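We use cookies to remember your settings. Accept | Manage

How to record demonstrations worth training on
13 July 2019
Shares 2 | Comments 1

You will be told to collect as much as you can. I don't believe it. At Breldale we recorded 1,327 episodes for the first tabletop set and threw out 700 before training, mostly for faults a person could have spotted on the day.

1. Write the task in one sentence. "Pick up the bottle and hold it level" will do. "Tidy the table" won't, as every operator tidies differently and the model learns the average.

2. Change the objects and where they lie between episodes. Include a few that don't matter to the task. Leave the cloth and the curtains alone at first, and be suspicious of any score you get against that one background.

3. Decide what the idle hand does. If one operator parks it and another lets it wander, you have two tasks in one folder.

4. Keep the fumbles where the operator recovers. Bin the ones where they give up. Label both while you still remember which was which.

5. Watch the playback at full speed. Gurivora's export tool will pass a file with the two arms out of step, and so will most of the others I've tried.

6. Train early on a small batch. Ours was 364 episodes, and it told us more than the next month of recording did.

Hold back a few objects for testing and don't let anyone practise with them. A demo on familiar objects proves very little, whatever the sales page says.

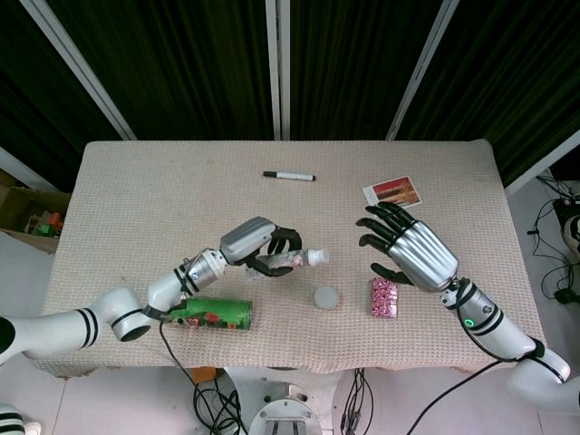 Kwesi Dogbe
I'd argue with step 4. We kept the give-ups at Tuhiwai, marked as failures, and used them to train a separate check for when to stop. Throwing them out seems a waste if you've already paid for the hours.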